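Zestville Community Pantry – Progress Report, Autumn Period
Prepared for the Nusgate Fund by Signe Öberg

What a season we've had! When we wrote to you in the spring, the pantry was open one evening and we were still borrowing shelving from the church hall. We now open on 2 evenings and a Saturday morning slot is in the works, and the Edley pickup point (the one you were rightly cautious about) has been running since late August without a missed session. Households registered stand at 68 in Edley alone, which is far more than I had hoped for by November.

Most of your grant went where we said it would: the walk-in cooler, the first half of the van lease, and Tahmineh Nazari's hours as coordinator. The cooler is the big one. Before it arrived we turned down dairy and cut greens almost every week, and now we take both. The grocers have noticed, too – two of them called us.

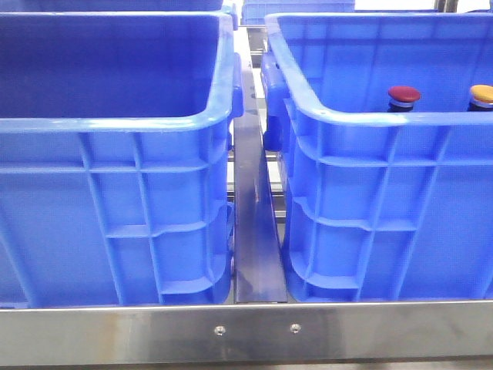
SORTING AND STORAGE

We rewrote the intake routine from scratch over the summer and I am so pleased with how it has settled. Produce is sorted by how soon it needs to go out, with the short-dated food nearest the door, and dry goods get checked for dates and dents before they go anywhere near a shelf. Tahmineh wrote it all up on a single laminated sheet, and new helpers can follow it on their first shift with very little hand-holding.

Waste is down. I don't have a clean percentage for you yet (we changed scales in September and the old log was kept by the bag, so the two halves don't match up), but the compost pickup has gone from every week to every other week. A proper figure will be in the next report.

What still isn't right is bread. It comes in late, it comes in huge amounts, and then some weeks it doesn't come at all. We are talking with Nikzad Bakery about a standing order of day-old loaves, which would at least let us plan. They seem keen.

We gave out 829 food parcels over the period. The average parcel is also heavier than it was, mostly thanks to potatoes, squash and onions from the growers out past Edley. One family told Tahmineh that their kids now ask for squash soup, and that has made my whole autumn.
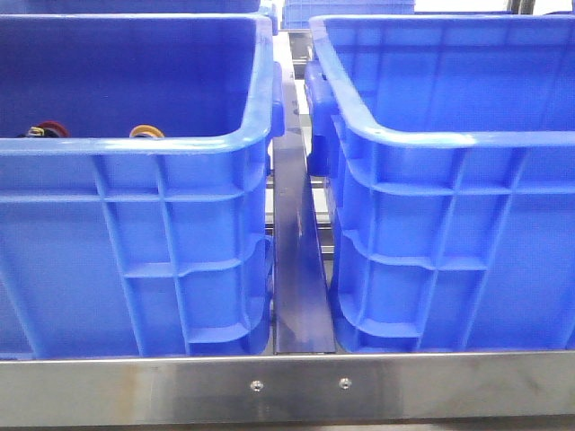 TRAINING AND PEOPLE

We ran food safety training in the evenings, and 37 people finished the full course. A handful came in from other groups in the area, which we hadn't planned on but were glad to see. The cooking sessions had a slower start. The first was thinly attended and we think the hour was wrong – 4 p.m. is hopeless for anyone who works days. We moved it to 6:30 and the room filled up.

Tahmineh's contract runs through the end of the grant and she would like to stay. I'd like that very much too, and we will raise it when we talk about next year.

MONEY

Spending is on track overall. Fuel ran over, the cooler installation came in under, and the two nearly cancel out. We would like your okay to move what is left of the installation line into fuel and van insurance. The full ledger is attached as a separate sheet, with receipts.

COMING UP

The Saturday opening, if the hall agrees to the hours. A second freezer, secondhand, which we have been offered and need to go and look at. Winter parcels for the Edley households, with extra dry goods in case the road closes again. And if you can make it over for a cooking session, please do come – there's always soup left at the end, and the group would love to meet you.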